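Projects > Cadex Home Assistance > Progress Reports

22 May 2023
Prepared by the Ackroyd Project Office
4 min read

Progress Report to the Moletti Fund: Setup and Maintenance of the Simulation Cell

Summary

This report covers work on the Cadex simulation cell at the Catitz site during the current funding period. The cell is the rendered apartment and the simulated mobile robot that moves through it. The grant pays for its setup, its upkeep and the repair of faults that affect test results. Work under items 1 and 2 of the agreed plan is complete. Item 3 is in progress and is expected to close within the period.

1. Base and navigation settings

The robot's base model was rebuilt after the team found that its turning radius did not match the value in the controller. The error had been present since the first release and caused the robot to clip door frames on narrow approaches. The correct value is now held in one file, which both the simulator and the controller read at startup.

A standard run now consists of 70 navigation goals, of which 20 require passage through a doorway. The run is repeated after every change to the base or the map. Results are stored with the version number of the cell so that earlier figures can be checked.

2. Rooms and object placement

All furniture in the apartment was checked for collision shapes. Two tables had shapes larger than their visible tops, and the arm planner was refusing reachable positions as a result. Both have been corrected. Small items on tabletops were dropped again under the current physics settings, and any item that sank into a surface or drifted was given a new contact setting.

Views from the rendered apartment, with small items set out on the furniture: 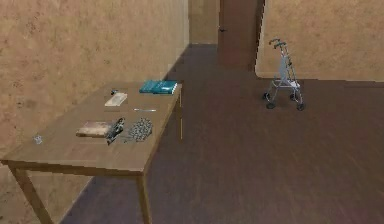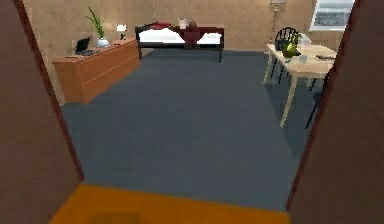
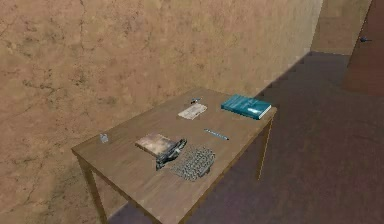
3. Routine care of the cell

A maintenance schedule was adopted in May. It sets out the following duties:

- Reset the apartment to its saved state before each session.
- Compare the joint limits in the arm model with the controller file.
- Clear cached collision shapes after any change to furniture.
- Record every fault in the cell log, including those that clear on restart.

The log has already proved useful. An occasional freeze at startup was traced to a lighting file that loaded twice — a fault that had earlier been put down to the graphics driver. The duplicate entry was removed, and the cell has since started without a freeze in 50 consecutive launches.

4. Outstanding matters

The gripper model still loses hold of thin items such as pens when the arm moves at full speed. A revised friction setting is under test. Until it is approved, grasping runs are limited to reduced speed and are marked accordingly in the results.

Spending remains within the approved budget. The office requests no change to the schedule, but asks the Fund to confirm that unspent computing hours may be carried into the next period.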